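# Etberg Cledari hearing recorder

The Cledari is a multi-channel recorder for criminal courts, tribunals and inquiries that sit with interpreters. It keeps the speech of the witness, the bench, the prosecution, the defence and each interpreter on separate tracks, all running against one clock. It is supplied as a base unit, a clerk's panel and a set of desk microphones.

## What it records

Each microphone position has its own track. Interpretation booths are connected by their own input and are never mixed with the floor sound. A reviser who needs to check a disputed answer can listen to the witness in the original language, then to the interpreter, then to both together with the delay between them kept as it was in court.

Closed-session passages are handled by a key on the clerk's panel. Pressing the key starts a new sealed segment on every track and stops the feed to the public gallery and the press room. Pressing it again ends the segment. The time of both presses is written to the log, along with the position of the key at start-up. Sealed segments are encrypted separately and can be left out of a copy without breaking the running time of the rest.

## Marking the record

The clerk can enter marks during testimony:

- witness sworn or affirmed
- examination, cross-examination, re-examination
- exhibit shown, with exhibit number
- objection raised and ruling given
- adjournment

Marks can be edited until the sitting is closed. After that a correction is added as a new entry and the earlier one remains readable. The log prints in plain text and needs no special software to open.

Exhibit numbers are checked against a list loaded before the sitting. A number that isn't on the list is accepted but flagged, as exhibits are often tendered under a provisional number and given a final one later.

## Specification

| Item | Value |
|---|---|
| Tracks | 44 |
| Sealed segment keys | 3 (one fitted, two spare) |
| Internal storage | 1,944 hours, single track |
| Longest microphone run | 40 metres |
| Removable media | Two bays, written together |
| Clock | Internal, with external time input |
| Power | Mains, with battery for orderly shutdown |
| Cooling | Passive, no fan |

The storage figure is for one track at the standard setting. Divide by the number of tracks in use. Courts that keep all booths open through a long trial should plan to move closed sittings off the unit each evening.

## Two bays, one record

Both removable bays are written at the same time. One copy is normally held by the registry and the other by the transcript office. If one bay fails during a sitting, recording goes on to the second bay and to internal storage, and a lamp on the clerk's panel turns amber. The sitting need not be stopped. The failed copy can be rebuilt later from internal storage and will carry a note saying so.

Every closed sitting gets a checksum, printed at the foot of the log. When a party asks for the sound of a particular day, for an appeal or in another trial where the same commander or official gives evidence, the copy supplied can be tested against that printed value.

## Video-link witnesses

The Nwankwo link module takes sound from a remote witness room and places it on its own track. Loss of the link is logged to the second. The module does not record pictures. Courts that need a video record should use their existing system and feed it time from the Cledari clock output.

Voice distortion for protected witnesses is applied after the recording point. The undistorted voice is kept on the sealed track, and only the altered voice is sent out to the gallery. Check the routing before the witness is brought in, using the test tone on page two of the panel menu. 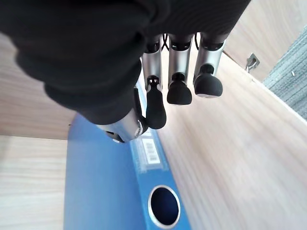
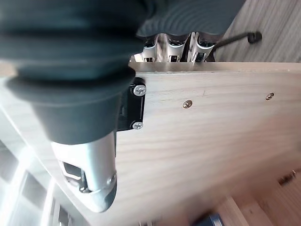
## Fitting

The base unit may be placed in a rack or on a shelf in the technical room. Leave the vents clear on both sides. Microphone cables should be kept apart from lighting circuits, and any run longer than the limit above needs the Foretti line booster, ordered separately.

The clerk's panel has a fixed cable and cannot be used over a wireless link. Where the clerk sits below the bench, the cable can leave the panel from the rear or from the underside.

## Ordering and support

Base unit, clerk's panel and printed manual are one item. Microphones, the link module and the line booster are listed separately. Orders placed before August are supplied with the older panel overlay, which has the same keys but no exhibit label.

Technical questions about track layout or sealed segments go to Shafiq Jayasinghe at the Etberg service desk. Please quote the serial number on the rear plate and the software version shown at start-up.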